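4.3. Ce que l'on achète quand on achète un préhenseur

Le budget prévisionnel de Tidia comportait une ligne « matériel de collecte » et une ligne « divers ». À la clôture de la première phase, la seconde avait rattrapé la première. Nous revenons dans cette section sur la manière dont les deux montants ont été établis, puis révisés, avec l'idée que le détail de nos erreurs servira davantage à d'autres équipes que le montant final, qui dépend trop de nos fournisseurs et de notre calendrier.

La décision de départ était simple à énoncer. Pour constituer un jeu de démonstrations de manipulation en atelier, on peut installer un bras robotisé sur place et le téléopérer, ou confier à des opérateurs un préhenseur tenu à la main, équipé d'une caméra, et apprendre les gestes à partir des enregistrements. La première voie suppose un bras, son contrôleur, un socle, une analyse de risques et un interlocuteur patient chez l'hôte. La seconde suppose un opérateur et une prise de courant. Nous avons retenu la seconde, pour des raisons scientifiques exposées en section 2 et pour des raisons comptables que nous n'avions pas jugé utile d'y exposer.

Quatre préhenseurs Wisik ont été commandés auprès de Sketside. Le devis, signé le 4 février, couvrait les appareils, une mallette et une journée de prise en main. Il ne couvrait ni les batteries de rechange, ni le support de charge, ni les mors de remplacement, qui figuraient sur une page du catalogue intitulée « confort d'utilisation ». Nous avons commandé le confort en mars, une fois épuisée la patience des opérateurs. Les frais de port ont été facturés une deuxième fois, ce qui est régulier et figurait dans les conditions générales.

4.3.1. Le coût du lieu

Les modèles de coût que nous avons consultés traitent le site de collecte comme une donnée gratuite, au même titre que la gravité. Un atelier est pourtant un espace occupé par des gens qui y ont autre chose à faire. Sur le site Afridi, les enregistrements se sont déroulés au milieu du matériel en place, avec du personnel au travail dans la même pièce (figure 3). Les opérateurs devaient composer avec des câbles au sol, une machine sous film plastique et une circulation que notre protocole d'origine représentait par une flèche. 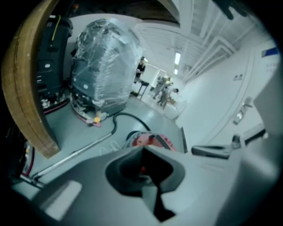 Figure 3. Site Afridi, vue depuis un préhenseur tenu à la main. Au fond, le personnel près de la porte ou fenêtre éclairée.

L'encombrement a un effet direct sur la planification. Notre grille initiale attribuait à chaque séance une durée d'installation identique, calculée dans notre laboratoire, où le sol est dégagé parce que nous l'avions dégagé pour l'occasion. Sur site, il faut convenir avec l'hôte de ce qui peut être déplacé et de ce qui ne le peut pas, attendre que la personne qui le sait soit disponible, puis noter la réponse dans la fiche de séance pour ne pas reposer la question le lendemain. Cette négociation n'apparaît dans aucun tarif. Elle consomme du temps d'ingénieur, que nous avions valorisé à zéro au motif qu'il était déjà payé.

Nous recommandons donc d'ouvrir une ligne « accès » distincte, alimentée par deux postes : le temps de préparation chez l'hôte et l'indemnité versée pour la gêne. Dans notre cas, l'indemnité a été fixée à 1000 euros par campagne, somme que l'hôte a trouvée raisonnable et notre service financier inexplicable. Le justificatif demandé devait préciser la nature du bien acquis. Après plusieurs échanges, nous avons écrit « tranquillité », puis, sur conseil, « prestation d'accueil ».

4.3.2. Le coût des objets

On tend à croire que les objets manipulés sont fournis par le lieu. C'est en partie exact : un atelier regorge d'outils. Mais un outil disponible pour travailler n'est pas forcément disponible pour être saisi, reposé et saisi de nouveau tout un après-midi. Nous avons fini par distinguer trois régimes d'approvisionnement, chacun avec sa ligne budgétaire.

Le prêt ne coûte rien à l'achat et se paie en disponibilité. L'objet repart quand son propriétaire en a besoin, de préférence au milieu d'une série. La location règle ce problème et en crée un autre, l'assurance, dont le barème distingue l'usage « professionnel » de l'usage « de loisir » sans prévoir le cas d'un outil que l'on attrape à répétition sans jamais s'en servir. Nous avons déclaré un usage professionnel. L'achat, enfin, paraît coûteux et se révèle souvent le moins cher des trois dès que l'objet revient dans plusieurs campagnes. Il suppose toutefois une étagère, et nous n'avions pas budgété d'étagère.

Les outils filaires méritent une mention particulière. Un outil électroportatif posé au sol n'est pas un solide rigide isolé, comme le sont les cubes et les tasses de la littérature : son cordon fait partie de la scène et, tôt ou tard, de la tâche. Il fait des boucles, passe derrière le boîtier, ressort où il veut. Nous avions d'abord envisagé de n'acquérir que des modèles sans fil, plus commodes à enregistrer. Le surcoût nous a fait reculer, et nous avons découvert après coup que ce recul était un choix méthodologique défendable, les ateliers réels étant pleins de cordons. La section 5 présente ce choix avec toute l'assurance nécessaire.

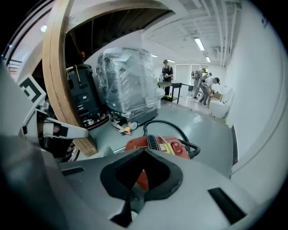 Un relecteur de la version préliminaire nous a objecté que tout cela plaidait au fond pour l'achat d'un bras : à force d'additionner les accessoires, les indemnités et les heures non comptées, on approcherait du prix d'un robot d'entrée de gamme, lequel aurait au moins le mérite de figurer à l'inventaire. L'objection est sérieuse et nous l'avons chiffrée. Elle vaut pour une campagne longue sur un site unique. Elle cesse de valoir dès que l'on change de lieu, puisque le bras doit alors être démonté, transporté, remonté et de nouveau autorisé, tandis que les préhenseurs voyagent dans leur mallette. Nous concédons au relecteur le point sur l'inventaire. Les Wisik y ont été enregistrés comme « petit outillage », catégorie qu'ils partagent avec une agrafeuse.

4.3.3. Entretien, immobilisation et pièces

Le coût d'entretien est ordinairement exprimé en fraction annuelle du prix d'achat. Cette convention suppose une usure régulière, alors que la nôtre est arrivée par paliers. Les garnitures des mors s'usent sans prévenir personne, et l'opérateur compense en serrant plus fort, ce qui modifie les démonstrations bien avant que quelqu'un ne songe à ouvrir un ticket. Un remplacement à date fixe, même prématuré, revient moins cher que la reprise d'une série douteuse. Nous l'avons établi en reprenant une série douteuse.

L'immobilisation pèse davantage que les pièces. Un appareil renvoyé chez Sketside y reste le temps du diagnostic, du devis, de l'accord sur le devis et de l'envoi d'un bon de commande que notre système ne sait pas émettre au-dessous d'un certain montant. Pour contourner ce seuil, il nous a fallu grouper les réparations, donc attendre une deuxième panne. Elle est venue assez vite, et nous reconnaissons l'avoir accueillie avec soulagement.

Sur quatre appareils, il est prudent de n'en compter que 2 en service simultané pour le calcul des cadences. Cette hypothèse nous avait semblé pessimiste à la rédaction du projet, au point que nous l'avions retirée pour ne pas inquiéter le financeur. Elle décrit correctement les semaines ordinaires. Le planning établi sur quatre appareils décrit, lui, une semaine de juin dont nous gardons un bon souvenir.

4.3.4. Règles retenues pour la phase suivante

Le budget de la deuxième phase a été reconstruit ligne par ligne. Les consommables sont commandés avec les appareils, sur le même devis, quitte à demander au fournisseur de renoncer à sa page « confort ». L'accès au site est chiffré avant la signature de la convention et rediscuté si l'hôte réaménage l'espace entre deux campagnes. Les objets utilisés dans plus d'une campagne sont achetés. Le temps d'ingénieur passé en préparation figure au coût complet, y compris lorsqu'il est financé ailleurs, faute de quoi la comparaison avec la téléopération n'a pas de sens.

Restent deux difficultés que nous ne savons pas traiter. La première tient aux délais : les crédits s'ouvrent en début d'année et se ferment avant que les campagnes d'automne ne soient terminées, de sorte que les pièces doivent être achetées avant d'être usées. La seconde concerne la revente ou le transfert du matériel en fin de projet. Le règlement demande une estimation de la valeur résiduelle des préhenseurs. Nous avons interrogé Sketside, qui nous a proposé une remise sur le modèle suivant. L'étagère, finalement acquise, a été affectée au budget de fonctionnement du laboratoire et n'entre pas dans les totaux du tableau 6.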